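Review: Nitetti Flat Wall White, one gallon
By Catríona Phelan

I bought two gallons of Nitetti Flat Wall White in March to redo the back room, which was a tired cream color and had years of scuffs on it. The walls come to 490 square feet with the openings taken out. Two coats used up nearly all of both cans.

The paint is thick. Stir it for longer than you think you need to, right down to the bottom, as the first can had a heavy layer there that took some work. Once mixed it goes on well with a medium-nap roller. It spatters less than the Bargate paint I used in the hallway, though I still had to wipe down the baseboards.

Coverage is decent. The first coat looked patchy after an hour and I was ready to complain, but it evened out as it dried. The second coat hid the cream completely. There was one spot near the light switch where an old water stain came back through, and that needed a stain blocker and another coat. The can does say to prime stains first.

The color is a plain white with no yellow in it that I can find. In the morning it looks a little cool. Under a warm bulb it looks softer – not cream, just less sharp. The finish is properly flat, so it's kind to old filler and bad patching. I sanded mine with 200 grit and can't find the repairs now.

Cleaning is the weak point. A damp cloth takes off a fresh pencil mark, but rubbing any harder leaves a faint shiny patch. I wouldn't use it in a kitchen or behind a row of chairs.

The lid on the second can was bent and didn't seal again. I moved what was left into a jar. Titilayo Nnaji, who painted her office with the same stuff, had the same trouble with hers.

Four out of five. I'd buy it again for a bedroom or a workroom, and spend more on something washable anywhere that gets touched a lot.

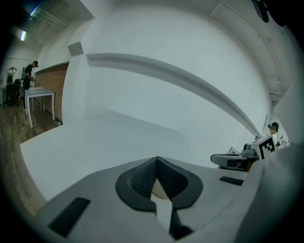
Can I use the same paint on trim and ledges?

It will stick if you sand and prime first, but a flat finish marks easily on an edge. A satin or semi-gloss in a matching white will hold up better there.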